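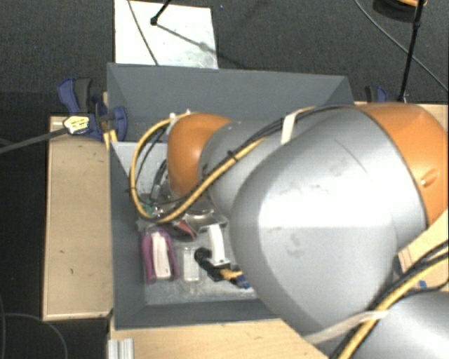
Sorting is the bit of a clear-out I like best, and I've been at it since December, when the Skanus place went over to one way of storing all its odds and ends. I'm completely sold on a deep bin (I never thought I'd write that!). The grey one is a good example – sloping sides, a matte finish, and loads of depth, so a little group of things can sit together down on the floor of it at one end and still have plenty of wall around them. I do love a plain grey for this, as pale things show up so well against it, like that light panel with the little dark dots standing up inside.

2 min read

A few notes to go with it, as I always get asked. I tried shallow trays first, 12 of them from Wuseck, and everything slid over the rims whenever I moved one. Then came the Tagle crates, which were lovely to look at but had straight sides and corners I could never get a cloth into. Sloping walls are so much easier to wipe down, and I can get my hand right to the bottom without scraping my knuckles.

My other habit is keeping each lot in one patch and leaving the rest of the floor bare. Hatice Kırmızıgül got me started on that and I grumbled for a week before I gave in. More from the Davora shelves next time, once I've finished labelling them!

We use cookies to remember your settings. Accept / Manage

3 comments

Rhea Buenaventura: Team grey bin here too. Do you line yours with anything?

Moss_and_tea: I had those trays! Gave up after 11 days.

Hatice: A week? It was much longer than that.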